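Workshop Tips: Getting a gripper to open a remote control (and what it teaches you about your own thumbs)

We have had a cracking few weeks on the battery cover job at Restska, and several of you wrote in asking for the practical bits. So this page is the practical bits, the sort of thing you'd pin up over the bench. Most of it works just as well if you are training a two-finger gripper at home on a kitchen table.

The question we set ourselves was a small one. Does a robot learn to take the back off a remote faster if you show it lots of tidy demonstrations, or fewer demonstrations with the mistakes left in? Nathalie Desmet was firmly for tidy. I was for mistakes. We ran both, on the same arm, with the same remotes, and the messy set won. I am still grinning!

Start with the object face down

Lay the remote with its back up and its long side in line with the wrist. We wasted a whole morning starting from random angles, and the policy spent all its effort on turning the thing straight. Once it opens covers from the straight start, bring the angles back in a little at a time.

Hold first, push second

With one arm you can't grip and slide at once, so let something else do the holding. A strip of rubber shelf liner is the best thing we tried. Damp cloth is good for an hour and then it dries out. Jozef Hermans made a lovely cork cradle, and it works, but the robot then learns the cradle and gets lost without it.

Squeeze gently across the middle

Close both fingers low on the body, away from the latch. If one finger arrives before the other the remote will skate sideways, so slow the last bit of the close right down. This was the commonest mistake in our recordings, and also the most useful one. In the messy set, whoever was driving would open up, shift across and try again, and the robot picked up that little shuffle and used it. In the tidy set it had never seen a bad first touch and just kept squeezing.

How we counted

Each set got 20 tries on a remote that wasn't in the training pile. Tidy demonstrations opened 4 of them (in plain numbers, a bit grim). Messy ones opened nine. Less than half, I know, but it's more than double, and from fewer recordings. A try counted only if the cover came clear of the body without anyone touching the table. Wouter Koster did the judging and was very strict about it.

Don't scrub your wrist camera view too clean

We used to wipe every remote and clear every crumb before recording. Then the policy fell over the first time it met a dusty one. Now we leave ordinary grubbiness alone, and we swap the surface under the remote every so often: tea towel, tray, bare wood, the back of a baking sheet. Wood with strong grain is a good hard test.

Look after the fingertips

Check them before each session. Scuffed metal is fine and you needn't polish it out, but a burr will snag on a cover seam. Run a fingernail along the inside faces. If it catches, two strokes with a fine file.

Latches vary more than you'd think

Some covers want a straight slide, some want a press on a little tab and then a lift. Keep these in separate boxes while you record, and label the boxes! Lăcrămioara Matei sorted ours and found we had been mixing the two kinds from day one, so the numbers above are for the tab sort only.

Next up, in April, is the same comparison on screw-top jars. If you've got odd lids going spare, Nadhirah Sutanto would love them.

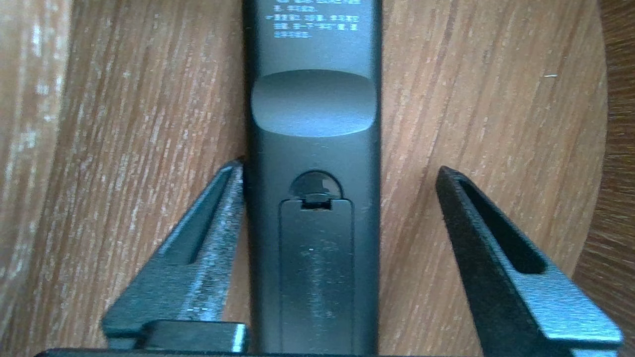 Fingers either side of the remote, latch and battery cover facing up.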